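Work and Automation, Session 6: The Packing Bench at Pestholm 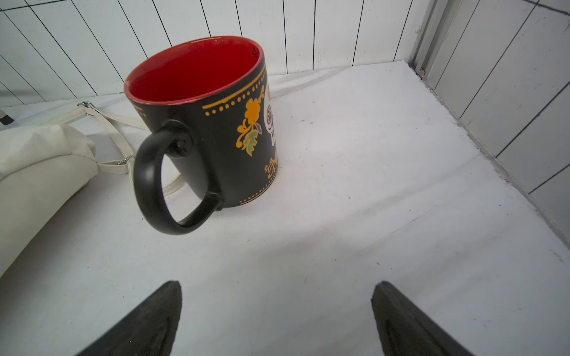 Fig. 1. Gripper open below a black mug with a red inside; cream bag and strap alongside.

Reading for this session: the Pestholm case, pages 15 to 30. Bring your notes on Buthelezi.

Pestholm sends out gifts and household goods, mostly single items, mostly breakable. The firm's own summary says the arm will "free staff for better work". Underline that phrase and ask who wrote it. The packers were not asked what better work would be, and the case names no new post that any of them moved into.

Look at the objects in Fig. 1. A mug is hard and has a handle sticking out on one side. A bag is soft, and its strap goes wherever it likes. A packer sorts this out without stopping to think. She also sees the white specks on the rim and decides whether the mug can go to a customer. At Pestholm that decision was never in the job description, so it was never costed, and when the arm came in it fell to whoever stood nearest.

Thandeka Mokgethi interviewed the bench staff in February. Her main points:

- The target went from 60 items an hour to 100, set before the arm had run a full shift.
- Packers now clear up after failed grasps. The log calls this "idle time".
- Two people left and were not replaced. Management counts this as a saving from the arm. I would want to see the sums.

Shu-fen Huang reads the case more kindly. She argues that wrist pain was a real complaint at the old bench and that lifting less matters. Fair enough, but the people doing the clearing up still bend and reach, and the case gives no figures for them.

For the seminar: take one task at a workplace you know, such as the Ulla canteen. Write down every small judgement in it, then mark the ones that would appear in a supplier's quote. One side of paper is plenty. We start with the Kirkska group, who ran out of time last session.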